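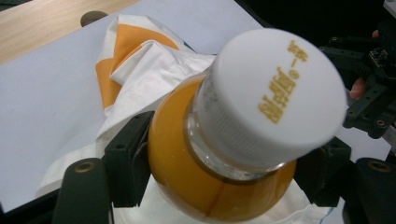 *Orange juice, white cap, gold printing I can't read. A thread.*

---

**1/**
I've become suspicious of orange juice. Specifically the clear bottle with the big white cap that has moved into every chiller cabinet in Purnham since August. I don't think it's bad juice. I think I'm being sold a bottle.

**2/**
Start with the colour, because that's what does the selling. Deep orange-yellow, shiny, nothing in the way of it. A carton has to talk you into it with a drawing of a grove. A clear bottle lets the juice do the talking, and the juice says "I was an orange this morning". Was it? You can't tell that by looking.

**3/**
I drink a lot of orange juice, for the record. This isn't a crusade. My nan had a glass every day of her life and kept it in the same jug, and I still have the jug. I'd just like to know what I'm paying for.

**4/**
So, the cap. It's enormous. Matt white, smooth, fine ribs round the side for your fingers. It feels expensive in the hand, and I'm fairly sure that's the whole point of it. A normal bottle top would do the same job and weigh next to nothing.

**5/**
The printing on top looks Chinese to me, in a yellowy gold, with a little circled mark near one end. I don't read Chinese and I'm not going to guess. It could say "shake well". It could be the name of the firm. If anyone can make it out, go ahead, but please don't just tell me it says "freshness".

**6/**
Someone has already replied to say it says "freshness". Thank you. Do you read Chinese? No? Right.

**7/**
What I did at the weekend instead of the gutters: bought this, bought a carton of supermarket own brand, and bought a bag of oranges. Squeezed the oranges. Poured all three into the same sort of tumbler and made people drink them without telling them which was which.

**8/**
"People" means my sister, her two lads and Kaan Altıntaş from the flat upstairs, who used to work the juice counter at Givano before it shut and has opinions.

**9/**
Results. My sister preferred the carton. Older lad preferred the carton. Younger lad said they were all "a bit orangey" and went back to the telly. Kaan picked out the squeezed one straight away and was unbearable about it for an hour.

**10/**
Not one of them put the fancy bottle first. I know four people in a kitchen isn't science. I wouldn't believe it either if somebody else posted it. Try it at yours and tell me I'm wrong.

**11/**
My own notes, since I poured and so knew which was which, and you should trust them even less than theirs:

- squeezed: sharp, thin, pips, gone in two mouthfuls
- carton: sweet, flat, tastes of being eight years old
- bottle: sweet, smooth, a bit cooked at the end?

**12/**
That question mark is doing a lot of work. "Cooked" is a word people use about juice when they want to sound like they know about juice. Kaan used it first and I may simply have caught it off him.

**13/**
Several of you asking about bits. I had none in my glass. I don't hold that against it, plenty of people can't stand bits. But a smooth juice has been through something to get smooth, and I get a bit tired of labels that talk as if a man squeezed it into the bottle with his own hands.

**14/**
"But it's got no added sugar." Fine. Orange juice doesn't need sugar added, it arrives with plenty. That line on any juice is like a sign on a bus saying no added wheels.

**15/**
The clear plastic bothers me more, if I'm honest. I'd always been told to keep juice in the dark. Milk too. Whether a few days under shop lights does anything you'd taste, I don't know, and nor do most of the people who've told me so with great confidence. The jug lives in the fridge with the door shut, so that's me covered.

**16/**
There's a seam down the front of the bottle, a thin darker line against the orange. Perfectly ordinary, that's how moulded bottles are. I only bring it up because a man in the Warkarmont farm shop told me it was how you could tell a "proper" bottle from a cheap one. I have since found one on my washing-up liquid.

**17/**
He also told me to store it upside down. I asked why. He said it "keeps the top fresh". I've thought about that sentence a great deal and got nowhere with it.

**18/**
Right, someone wants the reuse argument. "You can keep the bottle!" You can. I have a cupboard of things I can keep. There's a pasta sauce jar in there that has moved house with me twice and never held anything but a smell of pasta sauce.

**19/**
I did give it a go though. Rinsed it, filled it with squash, took it on the train. Didn't leak. Full marks for not leaking. But that neck is a pain to get a brush into and by the second day I could still smell orange with the lid off, which with blackcurrant squash is not a treat.

**20/**
And the cap is too wide for the bottle pocket on my rucksack, so it travelled in with my sandwiches. Small complaint. It's my thread.

**21/**
Best thing I can say for it: easy to open. My mum's hands are bad and she can't manage the little tops on cartons, she goes at them with a tea towel and a lot of language. She had this one off in one go. She'd buy it for that alone and I couldn't argue with her.

**22/**
So fine, the big cap has a use. I'm leaving post 4 up anyway.

**23/**
Went to Gunawardena on the corner to ask how it sells. She says it goes quickest in hot weather and that people pick it up, turn it round, put it back, then come back and buy it. Says nobody does that with a carton. I asked if she drinks it. She drinks tea.

**24/**
She also says folk always reach for the one at the back because they think it's fresher. I do that. I've always done that. I've never once checked the date to see if it worked. I checked on my way out: front one and back one, same date.

**25/**
A few replies saying I should just squeeze my own. I did, see post 7. It took most of the bag to get a decent jugful, I had juice up both sleeves and the kitchen floor was tacky until the evening. Anyone who does that before work every morning has my respect and I don't believe them.

**26/**
Other replies saying to eat an orange. Also fair. Harder to pour.

**27/**
Kaan has now read this and wants it known that he "didn't guess" the squeezed one. He says it was the smell. I pointed out there was a pip in it. He says he hadn't seen the pip. It was a big pip.

**28/**
We ran it again tonight, strained this time, same tumblers, with Kaan facing the wall while my sister poured. He picked the carton and called it the squeezed one. Described it as "lively".

**29/**
He's gone back upstairs.

**30/**
To the person asking whether I'd buy the bottle again: for mum, yes. For me, only if it was marked down and the carton had run out. The rest of this one's going in the jug and I'll have it with my toast.

**31/**
Still want to know what the cap says, mind. Replies are open. Readers of Chinese only, please, and that includes you, "freshness" man.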